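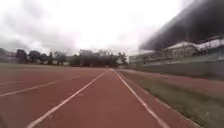 Down the lane towards the trees.

Trodwood Sports Science, unit 372
Week 5 handout: energy systems and pacing

Notes are rough. Read before the seminar, room 274, and bring last week's sheet with the definitions on it. If you missed week 4 get the slides off the unit page first or the section on lactate won't make much sense.

1. Quick recap

ATP = what the muscle spends. Very little is stored, a couple of seconds' worth of hard work. So it has to be remade all the time. Three routes:

Phosphocreatine. Fast, short. Gone after several seconds flat out.
Glycolysis without enough oxygen keeping up. Fast, messy, a minute or so before it really bites.
Aerobic. Slow to get going, goes on for ages, does most of the work in anything longer than a couple of minutes.

Common mistake in the essays — writing as if one switches off and the next switches on. All three run from the first step. What changes is the share. Please draw it as overlapping curves, not as three boxes in a row. Marks were lost on this last year, lots of them.

2. Lactate, the old story and the newer one

Old story: lactic acid builds up, burns, stops you. Most of you were taught this at school. Parts of it hang on in coaching talk ("flush the lactic out").

Newer story: lactate is a fuel. Made in working muscle, moved about, used by the heart, by slower fibres, by the liver. Rising blood lactate tells you production is outpacing removal. Useful marker. The tiredness itself has several causes, inorganic phosphate, potassium shifts, hydrogen ions to some degree, also the brain's part in it. Still argued over. You don't need to pick a side but you do need to know there is an argument.

Soreness two days later is nothing to do with lactate. It is back to resting levels within an hour or two of stopping, sooner with a gentle jog.

3. Threshold, and why the word is a nuisance

At least two thresholds in the reading and the authors don't agree on names. For this unit:

First threshold = where lactate first climbs above resting levels. You can still chat.
Second threshold = the highest effort where it holds steady. Short phrases only.

Above the second, things drift. Oxygen uptake creeps up even at a fixed pace and you're on a timer. Critical speed is a close cousin of the second threshold, worked out from timed runs over different distances, no blood needed. The sum is in the reading pack. Do it by hand at least once before you let the spreadsheet do it.
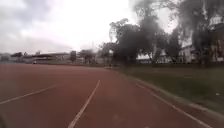
One comment handed in after the week 4 seminar said the thresholds are fine in a lab but useless to a club runner who only owns a watch, and could we please have something to do at training. Fair. The talk test is cheap and decent for the first threshold. For the second, an hour's race effort gets you close. Neither is precise. Write down which one you used, and stick to it all term so the numbers can at least be compared with each other.

4. Pacing

Shapes to know:

Positive — faster first half. Normal in the 800 m even at the top level.
Negative — faster second half.
Even — what most people plan.
U-shaped — quick start, dull middle, quick finish. Very common in the longer track races.

Why not start slower? Aerobic side takes time to come up. A brisk opening speeds that up a bit, so there is some gain in it. Too brisk and you have spent the part you can't easily get back. Beginers nearly always get the first lap wrong, and it feels easy while they're doing it.

Worked case, use it in the seminar: the Vidulham session. Reps of 1,000 m, easy jog between. The first rep is much the quickest, the last much the slowest, same runner, still air. Questions to think over: which rep tells you most? was the recovery too short or the first rep too fast? how would the lactate curve look across the set? There is no single right answer but "they were unfit" on its own gets nothing.

Also heat. Same pace costs more when it is warm, heart rate drifts up, blood is going to the skin. Cool and overcast is kinder. Put the conditions in your log evry time, even if it's dull.
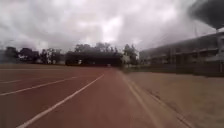
5. For the log

Keep it short. Distance, lap times, recovery, effort out of ten, weather, anything odd (bad sleep, sore calf, skipped lunch). Effort score goes down before you look at your times or it's worthless.

Pairs are fine for the timing, write up on your own. Word limit is in the unit guide. Logs go in the week 8 folder by noon, late ones need the form. Chapter on oxygen uptake for next time, skip the boxed maths.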